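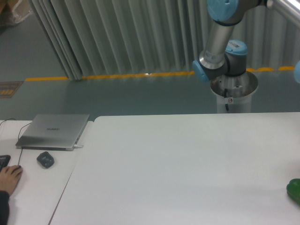 Sistmont's Bakico method teaches robot arms to pick up things they have never met

Arm needs only a short lesson from a person before it starts work, results from the Rendell laboratory show

RENDELL – Researchers at Sistmont have published the first full set of results for Bakico, a way of teaching a robot arm to pick up and put down everyday items with far less training than the group's earlier system needed. Across a test run of 3475 attempts, the arm was given objects that had been left out of its training completely, and it still lifted and placed most of them without help.

Most picking systems have to be shown a great many examples of each new item. Bakico starts from the other end. A person guides the arm through a small number of pick-ups, and the software uses them to work out which parts of a movement matter and which can be changed. How fast the arm crosses the table matters very little. How the fingers line up in the last moment before they close matters a great deal, and that is where the method spends nearly all its effort.

The full training set held just 650 guided pick-ups. The previous Sistmont system, tested on the same table with the same arm, had been trained on several times that number and did less well on flat items and on anything with a shiny surface.

"We had hoped for a small step forward and we got a big one," the research team said. "The first time it picked up something flat that it had never been shown, straight off the table and on the first try, the whole room stopped work to watch it do it again. We are delighted, and we are very keen for other groups to try it for themselves!"

Flat things are hard

Flat, rounded items have been a sore point for two-finger grippers for years. There is not much to get hold of, the fingertips have to come very close to the table without pressing into it, and a small error in height means either a miss or a bump. Biscuit-shaped and vegetable-shaped objects were chosen for the tests for this reason. They sit next to each other in any kitchen or packing line, yet they call for quite different grips.

Bakico deals with the problem by planning the grip backwards. The software first settles on how the object should be held once it is clear of the table, then works back to where the fingers must have been just before they closed, and only then plans how the arm should get there. If the last stretch looks risky, the arm pauses above the object and plans again. In the July tests these pauses added a little time to each attempt, which the team sees as the main thing to improve.
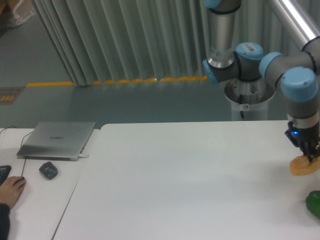

Page last changed: Thursday, September 5, 2019

The table tests were run on a six-axis arm fitted with a two-finger gripper. The team kept the set-up plain on purpose, with a bare white work surface and everything within easy reach of the arm. An operator sits at a neighbouring table during each run, ready to step in and to note anything out of the ordinary.

Objects were split into 2 groups. The first was used for training and the second was kept back until testing began. The arm went through 6 rounds with the second group, and items were moved and turned between rounds so that it could not simply repeat an earlier success.

Where it still goes wrong

Results were weakest when two objects were touching. The arm would sometimes plan a good grip on one and nudge the other on the way in, which then spoiled the plan. Soft items that change shape when squeezed were left out of this study altogether – they will be the subject of the next one, and early trials have begun.

The team also wants to know how well a lesson carries over from one arm to another. Partners at the Sarmiento laboratory will repeat the tests on their own equipment with the same 650 pick-ups and no extra training. Their results will be published in full whether or not they match those from Rendell.

"Someone else's bench is the real test," the team said. "We know our own table very well by now, and so does the software."

Getting the method and the data

The paper, the training set and the records of all 3475 test attempts, including the failed ones, can be requested from Sistmont by universities and other research groups free of charge. A short guide to setting up the guided lessons is included.

Notes to editors

Sistmont carries out research into robot handling and automation at its laboratory in Rendell. Bakico is the name of the method and of the software that goes with it.

Visits to see the arm at work can be arranged for press by contacting the Sistmont press office. Please allow a week for a reply.

ENDS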